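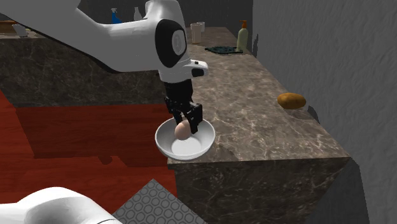 '달걀 당번' 맡은 로봇 팔, 껍데기 걱정은 없지만 점수 걱정은 있다

인쇄하기 | 이메일로 보내기

조크게이트(Jorkgate) 공업고등학교 로봇 동아리 '그릴니스(Grillness)'가 11월 열리는 시뮬레이션 조작 대회 '조르케로(Zorkero)' 본선에 나간다. 과제는 가상 주방에서 로봇 팔로 달걀을 집어 정해진 자리에 내려놓는 것이다. 어머니가 보시면 세 살 때부터 하던 일이라고 하실 만한 과제를, 학생들은 여름방학을 통째로 바쳐 준비했다.

대회 규정은 단순하다. 시도는 모두 100회, 한 번에 주어지는 시간은 30초다. 달걀을 놓치면 0점이고, 그릇을 밀어 조리대 밖으로 떨어뜨리면 감점이다. 감점 조항은 지난해 한 참가팀의 로봇이 달걀은 얌전히 둔 채 그릇만 바닥으로 보낸 뒤에 생겼다. 그 팀이 어디였는지 동아리는 끝내 확인해 주지 않았다.

지도교사 자가디시 아차리 씨는 예선 전까지 학생들에게 실물 로봇을 만지지 못하게 했다. 시뮬레이터 안에서는 달걀이 깨져도 걸레를 찾을 필요가 없다는 것이 첫째 이유였고, 둘째 이유는 학교에 실물 로봇이 없다는 것이었다. 그는 "예산 신청서는 냈다"며 "신청서도 아직 시뮬레이션 단계"라고 말했다.

연습용 프로그램은 졸업생들이 세운 소프트웨어 업체 시크데르(Sikder)가 무상으로 내줬다. 동아리 방 컴퓨터로는 밤새 돌려야 660회 정도 연습이 끝난다. 덕분에 부원들은 아침마다 등교하자마자 간밤의 실패 목록부터 읽는다. 국어 교과서도 그렇게 읽어 주면 좋겠다는 것이 담임교사들의 공통된 의견이다.

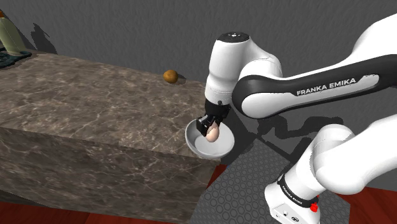

동아리 회장 볼로디미르 크라우추크 군이 가장 애를 먹은 부분은 손가락의 힘 조절이었다. 집는 힘이 약하면 달걀이 미끄러지고, 세면 프로그램이 빨간 글씨로 '파손'을 띄운다. 흰 그릇이 대리석 조리대 모서리 가까이 놓여 테두리가 살짝 밖으로 나가는 배치에서는 집게가 내려가는 각도까지 따로 손봐야 했다. 같은 조리대 저쪽의 동그란 갈색 물체는 점수와 무관한데도, 초기 버전의 로봇은 그쪽으로 먼저 손을 뻗는 일이 잦았다고 한다. 크라우추크 군은 "취향은 존중하지만 점수는 안 나온다"고 했다.

부원들은 요즘 물체의 위치를 매번 조금씩 바꿔 가며 같은 동작을 되풀이하고 있다. 본선에서는 조명과 그릇의 자리가 시도마다 달라지기 때문이다. 한 배치만 외운 프로그램은 그릇이 손가락 한 마디만 옮겨져도 허공을 정성스럽게 움켜쥔다. 부원들은 이 동작에 '공기 수확'이라는 이름을 붙였다.

그릴니스는 예선에서 2위를 했다. 1위 팀과의 차이는 달걀 한 알이었다. 동아리는 본선을 앞두고 교내 식당에서 공개 시연을 열 계획이며, 시연 당일 점심 메뉴는 학교 측에 따르면 계란말이다.

인쇄하기 | 이메일로 보내기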